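Why Do Tables Have Edges?

You probably sit at a table every day. You eat at one, draw at one and do your homework at one. Most people never look at the table itself, only at the things on it. This page is about the flat part, which is called the tabletop, and about the edge that goes round it.

What is a tabletop for?

A tabletop holds things up at a height where your hands can reach them easily. It has to be flat, or your pencil would roll away and your soup would sit crooked in the bowl. It has to be strong, so that it does not sag in the middle when somebody leans on it. It also has to be easy to wipe.

A long time ago many tables were just boards laid across two stands called trestles. When the meal was over, the boards were lifted off and put against the wall. This made space in the room for other things. People still use trestle tables today at fairs and in village halls.

What are tabletops made of?

Wood is the oldest material and it is still used a lot. Others are made of stone, glass, metal or plastic. Many school tables have a core made from small bits of wood pressed together with glue. A thin, hard sheet is stuck on top. The sheet is the part you touch, and it keeps water out of the core.

If water gets into the core, the bits of wood swell up. The top goes bumpy and cannot be made flat again. The side of the table is where water gets in most easily, so the side needs covering too.

What does the edge do?

Run your finger along the side of a table. You may feel a strip that is different from the top. This is called edging. It covers the core, and it takes the knocks when a chair is pushed in too hard.

Some tables have an edge that stands a little higher than the top. This is called a raised edge, or a lip. A lip helps to stop small things such as beads and crayons from rolling on to the floor. It can also hold back a small spill until you fetch a cloth. The tables on boats often have lips, because a boat tips from side to side.

A lip has one drawback. Crumbs collect in the corner where it meets the top, and you have to wipe along it carefully to get them out.

Why are the corners round?

A sharp corner hurts if you walk into it. A rounded corner hurts less. It is also less likely to chip, because a thin point of any material breaks more easily than a thick, curved piece. Look at the tables in your classroom and see whether their corners are sharp or round.

Marks on the table

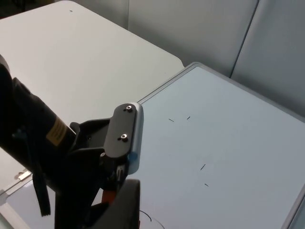 Pale tabletops show marks clearly. A pencil leaves a dark line because the middle of a pencil is made of graphite and clay. When you press the pencil down and move it, tiny bits of graphite rub off and stay behind. On a smooth top they lie on the surface, and they often come off with a damp cloth or a rubber. On bare wood they can settle into the grain, and those are harder to remove.

Carpenters make pencil marks on purpose. A short line can show where to cut, and a pair of lines can show where something should be placed. They usually press lightly, so that the marks can be rubbed out later.

Something to try

Ask a grown-up before you begin. You need a tray with a lip, a flat chopping board and a marble.

Put the board on the floor and set the marble on it. Tilt the board a little. The marble rolls off the side. Now do the same with the tray, tilting it by the same amount. Watch where the marble goes when it meets the lip.

Then tilt the tray further and see how steep it has to be before the marble gets over.

Words to know

Tabletop: the flat upper part of a table.
Trestle: a stand used to hold up boards.
Core: the inside layer of a tabletop.
Edging: a strip that covers the side.
Lip: an edge that stands higher than the top.
Graphite: the soft, dark material in a pencil.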